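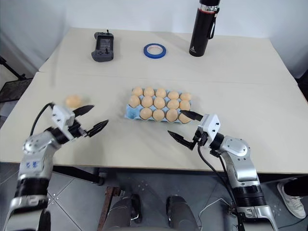
Which weight does the table report, the egg with its shell or without?

With the shell. Every value in the weight_g column is the whole egg as it came from the nest box, cleaned of loose litter and weighed on the day of collection. Shell weight is given separately in shell_g, and only for the eggs that were broken out.

Jedow Egg Quality Table

Version 1.2, released 2025-07-22
Maintainer: Janelle Gatchalian

Summary

Jedow is a table of 600 hen eggs from two small flocks, Putow and Ambrosio. Each row is one egg. All 600 rows have outside measurements (weight, length, width, shell color score). A subset of 200 rows also has break-out measurements (albumen height, yolk color, shell weight, shell thickness). The table was put together for teaching regression and for checking grading formulas on small-flock eggs, which vary more in shape than store eggs.

Files

eggs.csv - one row per egg, comma separated, UTF-8, header row included
flocks.csv - one row per flock, with housing type and feed notes
changes.txt - edits since version 1.0

Columns in eggs.csv

egg_id: text, unique. The first letter is the flock (P or A).
flock: putow or ambrosio.
hen_age_wk: integer, age of the flock in weeks at collection.
weight_g: grams, one decimal place.
length_mm, width_mm: caliper readings, one decimal place.
shape_index: width divided by length, times 100. Computed, not measured.
color_score: integer from 1 (white) to 10 (dark brown), matched by eye to a printed card.
albumen_mm: height of the thick white, read midway between the yolk and its outer edge.
haugh: Haugh unit, computed from albumen_mm and weight_g.
yolk_score: integer, matched by eye to a color fan.
shell_g: grams, rinsed, membrane left on, dried overnight.
shell_um: shell thickness in micrometers at the equator, membrane removed from the chip.
note: free text, mostly blank.

Missing values are empty cells. Zero is never used for missing. Break-out columns are empty for all rows outside the subset.

Collection

Eggs were picked up once each morning and held at room temperature until weighed. Break-out was done the same afternoon on a glass plate. The scale was a Stirico bench model reading to 0.1 g, checked against a reference weight before each session. Both flocks are brown layers. Putow has outdoor access; Ambrosio is a closed barn.

Cracked eggs were left out. Double-yolk eggs were kept if found and marked "dy" in the note column, but they can only be known as such inside the subset. Expect a few unmarked ones among the heavy eggs elsewhere.

Known problems

The color card was replaced in October after the first one faded. Scores from before and after the change differ by up to one step, and no correction has been applied.

Shell thickness below 270 um should be treated with care. The micrometer tip can crush thin chips and the reading then comes out low.

Row order follows the field sheets, so eggs from the same morning sit together. Shuffle before splitting.

Individual hens were not tracked. Repeated eggs from one hen are certain, and the rows are not independent - standard errors from a plain linear fit will be too small.

Not suitable for

Food safety work, hatchability, or claims about housing type. With one flock per housing type the two effects can't be pulled apart.

Changes in 1.2

Fixed swapped length and width in nine Ambrosio rows. Recomputed shape_index for the same rows. Renamed colour to color_score.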